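Gronon: group ride schedules for shuttles, vans and party buses

4 min read

We use cookies to remember your settings. Accept | Manage

# Gronon

Gronon is a small, open dataset of chartered ride bookings, and we're so happy it's finally out! It has 910 bookings made through Rind, our little dispatch desk for weddings, concerts, reunions and airport runs. If you've ever tried to get 60 cousins from a hotel to a barn in the hills, you'll know why we love this stuff.

## What's inside

- `bookings.csv`: one row per booking, with pickup time, vehicle type, group size and event type
- `stops.csv`: every stop, in order, joined on `booking_id`
- `changes.csv`: edits made after the first confirmation (our favorite file, by far)

Times are local, 24-hour. Group size is what the customer told us when they booked, so treat it as a promise and not a head count. Blank vehicle types mean the desk hadn't assigned one yet.
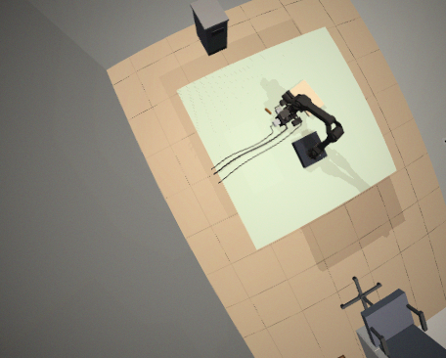
Stops come in two kinds, `curb` and `lot`, and the difference matters a lot once you start planning with big vehicles. A curb stop has a heading, the way the vehicle must face to load, and a lot stop has an angle instead, measured from the lot's longest side. Think of the dark base plate turned diagonally in the view but in line with the green tabletop: measured from the table, its angle is zero, and that's how a bus parked square to a crooked lot gets recorded too. Shamim Mengal came up with this and it cleaned up so many rows!

## Known gaps

Canceled bookings are missing from July. Return trips booked separately have no link to the outbound one, though Agata Galli is matching them by hand (thank you, Agata!). Names, phone numbers and street addresses are gone, and stops are snapped to a 600-meter grid.

## Loading it

```
pip install grellach
grellach fetch gronon --version 2
```

Plain CSV readers work fine too. Send fixes, questions and weird rows to Waqas Bugti through the issue tracker.

Last updated 2025-08-22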